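Recipes missing after moving from Zadeck to Jostdale (import finishes, no errors)

Status: Solved, with one small item still open
Area: Import / Export
Setup: Zadeck desktop as the source, Jostdale self-hosted on Bakau as the destination

Moving a big recipe collection into Jostdale and coming up short? Try the steps in this log before you start over. Nothing was lost in the end, and the fix took less time than making a pot of coffee.
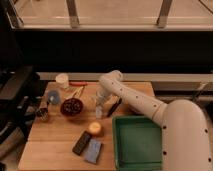

Opened by Dušan Trnka in February
Filed under: Import, Accented text, Duplicates

First of all, I love this program. I've been cooking out of Zadeck for years and the new search in Jostdale is so much better that I did a little lap around the kitchen when it found my grandmother's dumplings by typing "potato, no egg". So please read this as a report from a very happy user!

My Zadeck library has 3,219 recipes. I exported the lot, ran the import, and got a green bar and the words "Import complete". When I opened the library, 489 recipes were missing. The log has no warnings in it. The import report says "skipped" at the bottom, with a number, and gives no reason and no titles.

What I want is to find out which ones were skipped and why, and then get them in without creating a second copy of everything else.

What I tried first

Restarted Jostdale and rebuilt the search index. Same total. The missing recipes aren't hidden from search, they aren't in the library at all.

Checked the trash and the "Unsorted" folder. Both empty.

Looked at the export file itself in a text editor. All the recipes I searched for by hand were there, complete, with ingredients and steps. So Zadeck did its part.

Checked free space on Bakau. Plenty. I also watched memory during a second import into a blank test library and it barely moved. (Do use a blank test library if you're going to poke at this. It saved me a lot of worry.)

The second import skipped 489 again, the very same number, and I was thrilled, since a fault that repeats that neatly can be found.

The batch theory

The manual says imports are handled in batches of 1,000. I got it into my head that recipes were falling into the gaps between batches, so I split the export by hand and imported the pieces one at a time into another blank library.

No change to the ones I was tracking. I had picked out a handful of missing titles as markers, and every one of them was skipped again, whichever piece it was in. It was a fun evening and I learned a lot about the file format, but the batch size has nothing to do with this. If you came here from the older thread that recommends splitting your file, you can leave it whole.

What did help was having the pieces open side by side. I noticed that a lot of my markers came from the Magalhães folder, a big set of Portuguese home recipes I typed up over a couple of winters. Plenty from that folder had come through fine, though. Then I sorted the new library by title, just to browse, and right there among the custards was a recipe called "Cre". 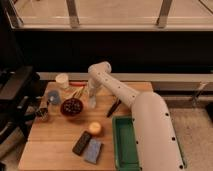
One reply in the import forum pointed out that "Cre" is what you'd be left with if "Crème" were cut off right after the first e, and asked whether the accents in the export had been saved as separate characters. The same reply added that Jostdale's duplicate check runs on titles, and that anything it takes for a duplicate gets skipped without being named in the report.

That was it, the whole thing, in one short post. Thank you!

Why it happens

An accented letter can be stored two ways. It can be one character (è), or it can be a plain e followed by a second, separate accent mark. On screen they look identical. My older Zadeck recipes use the second kind, probably from when I kept them on a different computer.

When the importer reads a title and meets one of those separate marks, it stops reading the title right there. So "Crème caramel" becomes "Cre". Then "Crème brûlée" comes along, also becomes "Cre", and the duplicate check says it already has that one. The first recipe in each group gets in with a chopped title and the others are skipped. My purées went the same way, all of them lined up behind a single recipe named "Pure".

The newer part of the Magalhães folder was typed after I changed computers, with the one-character kind, and those recipes sailed right through.

Only titles seem to be affected. Ingredient lines and steps with the same kind of accent came in whole. 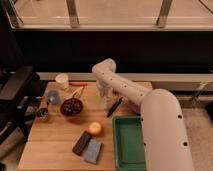
The fix, step by step

1. Make a copy of your Zadeck export and work only on the copy.

2. Open the copy in a text editor that can convert Unicode text. The setting you want is usually called "Normalize to NFC" or "composed form". Run it on the whole file and save as UTF-8.

3. Create a blank library in Jostdale. Don't import on top of the old one, or you'll keep the chopped titles as well as the good ones.

4. Turn off "Skip duplicates" for this import. You can turn it back on later. With it off, you'll see at once whether any titles are still being cut.

5. Run the import and compare the total with Zadeck's.

6. Sort by title and scroll through the short ones. A title of three or four letters is worth a look (I do have a real recipe called "Pho", so don't delete on sight).

My result: 3,219 in Zadeck, 3,219 in Jostdale, and nothing skipped. The crèmes are back, the purées are back, and the Magalhães folder is complete, including the orange cake I'd been missing the most.

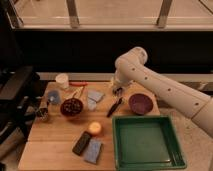 Still open: tags

Tags go through the same title reader, or something very much like it. A tag such as "entrée" in the old form arrives as "entre". I didn't catch this at first because nothing gets skipped, the tag just comes out short. Converting the file before import fixes it too, so anyone following the steps above won't run into it.

If you already imported and have added notes or ratings you don't want to lose, rename the short tags by hand in the tag manager. When you rename one, every recipe under it follows, so it goes quickly.

Requests for a future version

Please list the skipped titles in the import report. I would have spotted the pattern in a minute.

Please convert titles and tags to the composed form on the way in, before the duplicate check runs.

I've attached two test files to this ticket, one with each kind of accent, trimmed down to the custards. I'm glad to test a new build on Bakau whenever there's one to try, and I'm happy to share the orange cake with whoever picks this up.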